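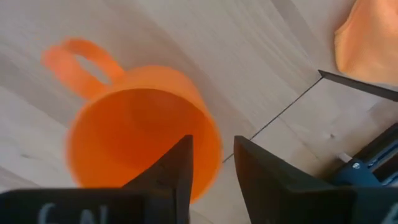
How to Clean and Care for Plastic Mugs

Plastic mugs last for years if they are washed soon after use and kept away from high heat. Most of the ones people throw out are still sound. They have a brown ring inside, they smell like old coffee, or they have gone cloudy from the wrong scrubber. The first two can usually be fixed at home with things already in the kitchen. Cloudiness from scratches can't be fixed, but it can be kept from getting worse.

These steps are for solid-colored and clear plastic mugs with no metal parts. Insulated travel mugs with a double wall need different care and should not be soaked.

What you need

Dish soap
A soft sponge or cotton dishcloth
Baking soda
White vinegar
A bottle brush or an old toothbrush
A dish rack or a folded towel

Everyday washing

1. Empty the mug and rinse it under warm water as soon as you can. Coffee and tea that dry in the bottom are much harder to get out the next day.

2. Put a drop of dish soap on the sponge and wash the inside first. Work around the corner where the wall meets the bottom. A sponge tends to skip over this spot, and it is where a stain starts.

3. Wash the rim inside and out. Lip balm and milk fat leave a film there that water alone won't move.

4. Wash the handle. Run a corner of the dishcloth through the loop and pull it back and forth. Pay attention to the two places where the handle joins the body.

5. Rinse until the plastic squeaks under your thumb. If it still feels slick, wash it again with fresh soap.

6. Set the mug upside down on the rack. If you don't have a rack, lay it on its side on a folded towel with the mouth turned a little downward. Don't set a wet mug flat upside down on a bare wood counter or table. Water gets trapped under the rim and can leave a pale ring in the finish.

Removing coffee and tea stains

Orange, red and other dark colors hide stains well, so look inside under a good light before you decide a mug is clean. White and pale yellow mugs will show you right away.

1. Put a tablespoon of baking soda in the mug and add a few drops of water, enough to make a thick paste.

2. Spread the paste over the stain with your fingers. Leave it for 20 minutes.

3. Rub with a damp cloth in small circles. Light pressure is enough. Use the toothbrush for the bottom edge.

4. Rinse and look again. A stain that has been there for months may need a second round.

If the paste doesn't do it, fill the mug with warm water, stir in a tablespoon of baking soda, and leave it overnight. Wash with soap in the morning.

I don't use bleach on mugs. It can fade the color, and the smell hangs around longer than the stain would have.

Getting rid of smells

Fill the mug with equal parts white vinegar and water and let it stand for an hour. Pour it out, wash with dish soap, and leave the mug open to the air for a full day. A mug put back in the cupboard before it is dry will smell musty again by the weekend.

For a strong smell, such as soup or garlic, put a spoonful of dry baking soda in the clean, dry mug and leave it for two days before rinsing. Ebenezer Quansah wrote in to say that crumpled newspaper stuffed in overnight works for him. I tried it on a mug that had held onion soup. It helped some, and the baking soda helped more.

Sticky labels and price stickers

Soak the mug in warm soapy water for 15 minutes and peel the sticker from one corner. Rub any glue left behind with a little cooking oil on a cloth, wait a few minutes, and wash it off with soap. Don't scrape with a knife. Avoid acetone and nail polish remover, which can melt or dull some plastics.

Dishwasher or by hand

Turn the mug over and look for a dishwasher mark on the bottom. If there is one, use the top rack only, away from the heating element, and tip the mug at an angle so water doesn't pool in the base. If there is no mark, wash it by hand. Printed mugs hold their pictures much longer when washed by hand, even when the bottom says the dishwasher is fine.

The same goes for the microwave. Some plastic mugs are made for it and plenty are not. If the bottom doesn't say so, heat the drink in something else and pour it in.

Scratches

Steel wool, green scouring pads and powdered cleansers all scratch plastic. Once the inside is scratched, coffee settles into the lines and the mug stains faster each week. Metal spoons do it too, more slowly. Stefaniia Dmytriv asked whether scratches can be polished out with toothpaste. On the outside you may get back a little shine. I wouldn't do it on the inside, where you are only adding more fine scratches.

Storing

Wait until the mugs are completely dry, including under the base. Stand them upright on the shelf in a single layer if you have the room. Straight-sided mugs that are stacked tend to stick together, and forcing them apart is how rims get cracked. If two are stuck, put cold water in the inner one, stand the outer one in warm water for a minute, and twist gently.

Hooks are fine for plastic mugs because they weigh so little. Check that the hook fits the handle loosely. A tight hook wears a groove.

When to stop using one

Stop drinking from a mug if the rim is chipped, if there is a crack you can catch with a fingernail, or if the surface inside has turned rough or tacky. A smell that comes back after two vinegar soaks is also a good reason to retire it. An old mug will still hold pens, toothbrushes or clothespins, and with a few holes drilled in the bottom it makes a decent pot for a small herb. Write on the base with a marker so it doesn't find its way back into the cupboard.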